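When a Robot Hand Won't Let Go (or Won't Hold On)

By Yvette Doucette, for the Sumama young readers' pages

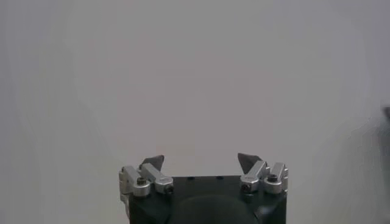
Robots go wrong. Quite a lot, really. Not like in films, with red eyes and chasing people down corridors - mostly they go wrong in small boring ways, and the small boring ways can still hurt you. A robot hand is a good place to start. It's called a gripper, and lots of them have just two fingers. Look at the silver bits joining each dark finger to the black body. Those are links. See the little round screws in them? Remember the screws, we need them in a minute.

What went wrong at Tukness

Tukness is a warehouse that packs jars. Jam, honey, pickles, that sort of thing. One of its robots was called Vumar and its whole job was picking up a jar, turning, and putting it in a box. All day. Pick, turn, box.

One morning in April it dropped a jar. Smash. Honey everywhere. Somebody cleaned it up and switched the robot back on. Then it dropped another one. Then it was fine for 173 jars. Then smash again.

This is the nasty kind of fault. Engineers call it intermittent, a long word for "comes and goes". If something is broken all the time you can find it. If it's only broken now and then you go and look and it's behaving perfectly. Like a wobbly tooth that stops hurting at the dentist.

So what was it?

First guess - the jars were slippery. They wiped the jars. Still dropped them.

Second guess - the computer was telling the fingers to open too early. Shiuli Mondal checked the program, line by line. It took her until after lunch. Nothing wrong with it.

Third guess - a loose screw. And yes! One screw, in one link, on one finger. Every time the robot stopped suddenly it shook a tiny bit, and all that shaking had slowly undone it. The finger could now wiggle. Not much, less than the thickness of your fingernail. But one finger was squeezing properly and the other was sort of leaning. Heavy jar plus leaning finger equals honey on the floor.

Try it yourself. Hold a rubber between your thumb and first finger. Easy. Now make your thumb go floppy. See?

The bit that was nearly worse

A broken jar is only a broken jar. (And glass, so don't touch.) The scary part came when a worker saw a jar slipping and reached in to catch it.

You would do it too. Everyone does, your hand goes before your brain gets there. But a robot arm doesn't know that's a hand. It only knows the next place it has been told to go, and it goes there. Fast. And a gripper that can hold a heavy jar can squeeze a finger just as hard.

Luckily the robot had a light curtain. Not a real curtain, just beams of light you can't see going across the gap. Break the beams and everything stops. The worker's sleeve broke the beams, the arm stopped, noone was hurt. He went a bit white and had a sit down.

"The jar is cheap," says Wim Bakker, who does the safety training there. "Let it fall."

Good rule. Let it fall.

Why do fingers open or shut when the power goes?

Good question, sent in by a reader aged 7. If the electricity goes off, what should a gripper do?

It depends on the job! If it's holding something heavy up high, you want it to stay shut so nothing lands on anybody. If someone might get trapped in it, you want a way of getting it open by hand. The people who build the machine have to decide before it ever gets switched on, and sometimes they argue about it for ages. When a machine fails in the way you chose, the way that does least harm, it is called fail-safe.

What they changed

They put a kind of glue on the screw threads. It's made for the job and it stops screws shaking loose, but you can still undo them with a proper tool.

They check every screw on the gripper every 12 days now, with the power off and locked off. Locked means a real padlock on the switch, so nobody can turn it on while your hands are in there. The person doing the checking keeps the key in their own pocket.

And they made the robot stop more gently. A bit slower, less shaking. They hardly noticed teh difference in boxes packed.

If you ever see a robot working

Stay behind the line or the fence, even if it's standing still. Standing still might only mean waiting.

Don't reach in. Not for a jar, not for your hat.

Find the big red button with your eyes, so you know where it is. Don't press it for fun though. If someone is in trouble, press it and shout for a grown-up.

Words to know

Gripper - a robot's hand.
Link - a stiff piece that joins moving parts together.
Intermittent - happens sometimes, stops, happens again.
Fail-safe - goes wrong in the least harmful way.

Next time: why robot vacuum cleaners get stuck under sofas. Send us your questions before then please!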